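2019-05-01

The table is white again. I bought it secondhand in November for 20 dollars, and it came with a gray film over the whole top and a ring near one corner where somebody had kept a plant. I have been meaning to write down how I cleaned it up, mostly so I can find it later, and also because two people left comments asking what I use under paint.

I started with dish soap and warm water, which took off the film and did nothing to the ring. Then baking soda paste, left on for 10 minutes and wiped off with a damp cloth. I did that twice. The ring is still there if you get your head down low and look across the top, but I can live with that. A scrub pad would have taken it off and probably the finish too.

The wall behind it got the same soap and water and then one coat of paint. The color is a pale gray-white from Rirngate. I had a sample of a warmer one from the same card and it looked yellow by evening, so that went back in the closet. One coat was enough. I still have most of the can.
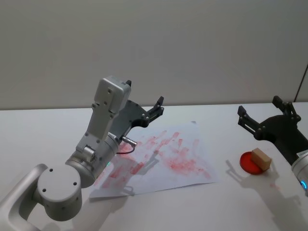
Red is the color I worry about on a white table. Blue and black wipe up if you catch them the same day, but red gets into any little scratch and leaves pink behind. So I don't put it down on the bare top without paper. One sheet of plain white is fine for small things, even once it has crumpled a bit and the top edge has started to curl, and when it is as covered in red streaks as this one I don't try to get another day out of it. I used to tape the corners. The tape left more of a mess than the paint did, so I stopped.

For bigger jobs I use a roll of brown paper from Brirkanar. It is 22 inches wide and lies flatter than the loose sheets, but it costs more and I am stingy with it. Newspaper is no good. The ink comes off on the table when it gets damp, and then you are cleaning up two things.

Old bills work too, printed side up. I went through a box of them last winter, some going back to 2000, and pulled out the blank backs for scrap. The rest I shredded.

What I still need is somewhere to keep the clean paper. Right now it sits on top of the bookcase and slides off when I shut the door hard. I looked at a flat file, the kind with shallow drawers, and the price was silly. A shelf under the table might do it - I would have to measure for knees first. There is a wire one at Ilia that looks deep enough, and they are open late, so I may go and look at it after work.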